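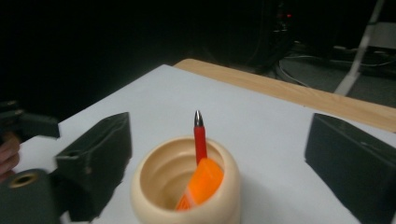
Tharindu Gamage says the giveaway worked, and that I should put that in the first line so everyone can relax. I've put it in the first line. I don't agree with it, and most of this report is about why.

## Clolbridge Mysteries, book one: progress to the end of September

**For:** Urnstead, series marketing
**Covers:** advance copies, the giveaway, the newsletter, cover and blurb changes, and where book two stands

### What the money was for

To recap the plan you approved, we would send out 100 advance copies of the first Clolbridge mystery, run one giveaway through Bavia, and use the list from that giveaway to start a monthly newsletter. The thinking was that cozy readers are loyal, they read in series, and if we got them early on book one they would stay for books two and three. I was told this is how it's done. It may be. I've asked several people for an example with sales attached and have mostly been sent screenshots of follower counts.

### The giveaway

We had 524 entries. On paper that's good, and it is more than we had for any of the standalone thrillers last year.

My trouble is with who they are. Bavia lists our giveaway next to every other giveaway running that week, and a person can enter all of them with one button. I looked through the comments people left when they entered. There was an optional box asking which cozy series they already read. Most left it blank. Of those who did fill it in, a good many wrote something like "all of them!" or named a TV show. A handful wrote real paragraphs about bakery mysteries and bookshop mysteries and which ones had gone downhill after the detective got married. Those people I would like to keep.

Tharindu's view is that entries are entries and that you can't tell a keen reader from a comment box. He has a point, some of the best readers never comment on anything. But I'd still rather not report 524 as "new readers," which is how it was worded in the draft summary that went around on Wednesday. Please change that before it goes any higher. They are entrants.

### The newsletter

Of the entrants, 355 stayed on the list after the first mailing. The rest unsubscribed, bounced, or were removed by Bavia as duplicates. Bavia doesn't say which is which, and their help desk sent me the same article twice when I asked.

The first issue had a short piece by the author on how she built the town (the harbor, the two rival tearooms, the church with the missing weathervane), plus the opening chapter. The second issue had a recipe from the book. I was against the recipe. I think readers can tell when a recipe has been put in to fill a page, and the lemon loaf has nothing to do with the plot except that somebody is holding a slice when the body turns up. The recipe got more replies than anything else we've sent. Three of them were to point out that the baking powder was missing. We corrected it online, and it needs correcting in the print edition too, because the same mistake is on the last page of the book.

So the recipe stays, and I'll say I was wrong about it drawing replies. I'm less sure that people who write in about baking powder are going to buy book two.

### Advance copies and reviews

All 100 went out. So far 41 reviews have been posted. I read every one.

They are kind. Cozy reviewers nearly always are, and I've learned to look for what they skip. Here is what came up again and again:

- The sidekick. Nearly everyone likes Mrs. Eynon, the retired postmistress, and quite a few like her more than the detective.
- The town. They like it, although two readers said they couldn't work out where the harbor was in relation to the high street, and I went back to the text and neither could I.
- The solution. Very few mention it. When reviewers of a mystery don't mention the ending, even to say they won't spoil it, I start to worry. The ones who do mention it say they guessed it in the middle. One said she guessed it from the blurb.

That last one was fair. The blurb did give it away. It said the killer was "someone who had come home after many years," and only one character in the book has done that. I took the line out of the online listing the same day. The printed jackets are what they are until a reprint.

I was also asked to pull quotes for ads. There are plenty of usable ones ("a cup of tea in book form," "I want to move to Clolbridge"). I'd hold back on the first. Every cozy published in the last ten years seems to have been compared to a hot drink by somebody.

### The cover

You asked whether the cat should be bigger. The request came from the sales side and was based, as far as I can find out, on the covers of two other series that are selling well. Both of those have a cat in the story. Ours has a cat on the cover and one sentence about a cat on the second-to-last page.

I put this to the author. She has offered to write a cat into book two. I don't love letting the cover write the book, but she was cheerful about it and says Mrs. Eynon ought to have had one from the start. If that goes ahead, a bigger cat on the second cover is fine with me. I would leave the first cover alone. A new jacket for book one would use up what's left of the design money and we have no evidence that anyone put it back on the shelf over the size of an animal.

### Book two

The draft is in. It is better than the first. The clues are laid out fairly, the second suspect is a real suspect, and there is a scene at the town flower show that made me laugh. It is also late, and the middle still has a long stretch where the detective drives from house to house asking people the same question. The author knows. She'd like until the end of next month to fix it and I've told her yes, subject to your agreement. Please don't send the current version out to reviewers to "build early buzz." I've seen the note suggesting this.

There's also the question of the map. Readers asked for one and the author has drawn a rough sketch, which at least settles where the harbor is. A proper drawn map would help with book two and could go in any reprint of book one. I have one quote for the artwork and am waiting on a second.

### What I can't tell you yet

Whether any of this sold books. The sales figures I have run only to the first few weeks, they include library orders, and they don't separate readers who came from the newsletter from readers who saw it on a table in a store. I've asked for the breakdown. When it comes I will send it with no adjectives.

I'd also be careful about comparing us with the thriller list. Those went out at a different time of year, at a different price, with almost no support. If Clolbridge does better than that it won't prove much.

### What I'd like to do next

1. Keep the newsletter monthly and stop there. Tharindu wants it every two weeks. We don't have enough to say every two weeks.
2. Skip the second Bavia giveaway and spend that money on sending book two directly to the reviewers who finished book one and said something specific about it, including the ones who complained.
3. Offer newsletter readers a reading group guide. I had my doubts about these as well, but four groups have written to ask for one without being prompted, and it costs us only an afternoon.
4. Fix the baking powder.

Tharindu disagrees with the second item and will be sending you his own note on it. His argument is that a giveaway gets cheaper per name each time it is run. Mine is that I don't know what a name is worth, and he hasn't been able to tell me either.

I need a decision on the author's extension first, since the copy editor is holding the dates. The giveaway slot at Bavia can be released up to a week before it opens, with no fee.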